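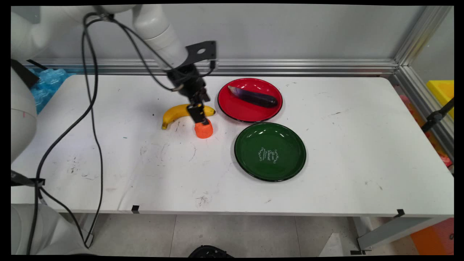
Numville sorting table opens for the autumn season

2021-10-09

The food learning room on Lahlou Street in Numville has opened again after the summer break. Children from two nearby schools will come there in the mornings to practice with plates, fruit and vegetables before they start to cook with real knives and pans.

The first exercise of the season is simple. On a white table there is a banana, an eggplant and two round plates, one red and one green. The children must say which food is a fruit they can eat as it is, and which one needs the oven or the pan first. Then they put each thing on the plate of the right color. In the first week, the eggplant goes on the red plate, and the green plate stays free for the banana.

Mavis Tillman has been leading the room for the past three years. She says that the eggplant is the most difficult for the small ones.

"Many of them never held one in the hand," she told our paper. "They know it only from the soup, where it has no more its color. So we begin with the whole vegetable and we talk about it for a long time."

The plates were bought in August from Zorneck, a household shop near the station, which gave a discount of 40 percent. The room was looking for plates with a dark rim – small children see better where the plate ends, says Ms. Tillman. The white table is the same one as last year. It has its marks and scratches, but the parents' group decided to keep it and to spend the money on food.

So far 82 children are registered, and last autumn there were 72. The bakery Stekine will bring bread for the longer sessions, which begin after the school holidays.

Parents who want to register a child can come to the room in the afternoon or leave a note at the school office. The course is free, but every child should bring an apron and a small towel with the name on it.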